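Flunddale : la bourse aux petits objets rouvre, et les bacs débordent

29 août 2021

Reprise ce matin à la halle Gaillard, après une coupure qui durait depuis février. Portes ouvertes à l'heure, file jusqu'au parking, et déjà plus une place pour les vélos devant l'entrée latérale.

Le principe n'a pas bougé. On dépose ce dont on ne se sert plus à la maison, on repart avec autre chose. Petits objets seulement : salle de bain, cuisine, bureau, bricolage léger. Pas de meubles, pas de vêtements, pas de gros électroménager. Les livres, c'est toujours à la médiathèque.

L'association Wurkadeck, qui tient la bourse, annonce 1 313 objets enregistrés avant même l'ouverture, grâce aux dépôts anticipés de la semaine. L'objectif pour la journée est de plus de 2 000. A midi on en était encore loin, mais les gens du quartier Hedley viennent surtout l'après-midi.

Nouveauté de cette année, le tri par bacs. Fini les grandes tables où tout finissait en tas. Chaque arrivage passe maintenant dans un bac ouvert, par petites quantités, le temps d'être regardé. Un objet d'hygiène encore emballé, ça passe. Un objet d'hygiène déjà utilisé, non, et le règlement affiché à l'entrée est assez sec là-dessus. Les piles sont retirées et mises à part. Ce qui est fendu ou incomplet retourne à son propriétaire s'il est encore là, sinon direction la déchetterie. 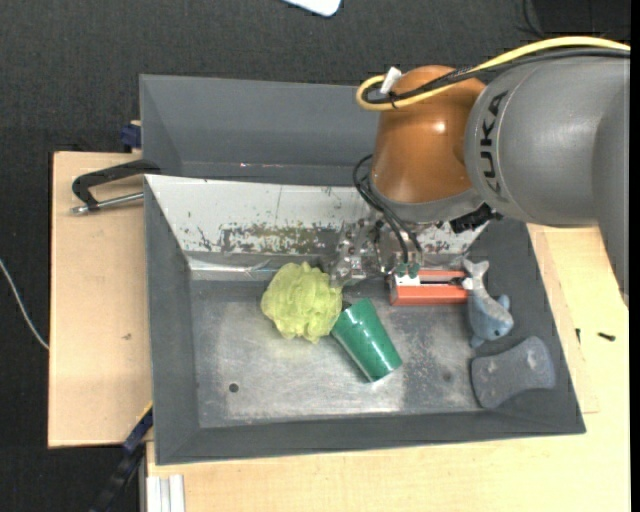
Côté matériel, rien de neuf. Les bacs ont du vécu, le métal est rayé, la peinture s'en va par plaques, et l'association assume : l'argent est allé dans la réfection de l'éclairage et dans les étagères du fond. Une remise en peinture est envisagée, sans date pour le moment.

Dans les arrivages du jour, un peu de tout. Fleurs de douche, brosses, boîtes, gobelets, ustensiles dépareillés, un lot de cintres qui n'aurait pas du passer mais qui est parti en dix secondes. Beaucoup de plastique de couleur. Les jouets restent la catégorie la plus demandée et la moins fournie, il en manquait déjà en fin de matinée. Si vous en avez, apportez-les.

Chaque visiteur peut prendre 5 objets, 4 s'il vient sans rien déposer. La limite est la même pour tout le monde, enfants compris. Quelques discussions au comptoir à ce sujet, notamment pour les lots : un lot compte pour un objet tant qu'il tient dans un seul sachet. Prévoir son sac, il n'y en a pas sur place.

Pour les dépôts, passer par la porte côté cour et pas par la grande entrée, on insiste, ça bloquait tout ce matin. Les cartons vides sont à remporter. Nettoyer les objets avant de venir, un coup d'éponge suffit, le point d'eau de la halle est hors service jusqu'à nouvel ordre.

Fermeture à 18 h, derniers dépôts une heure avant. Entrée libre, pas d'inscription. Stationnement possible derrière le gymnase, la rue de la halle étant barée toute la journée.

Les invendus (enfin, les non-repris) seront gardés à la halle Gaillard et remis en circulation à la prochaine bourse. La date sera affichée en mairie et sur le panneau de la place. Un bilan chiffré doit suivre, on mettra l'article à jour.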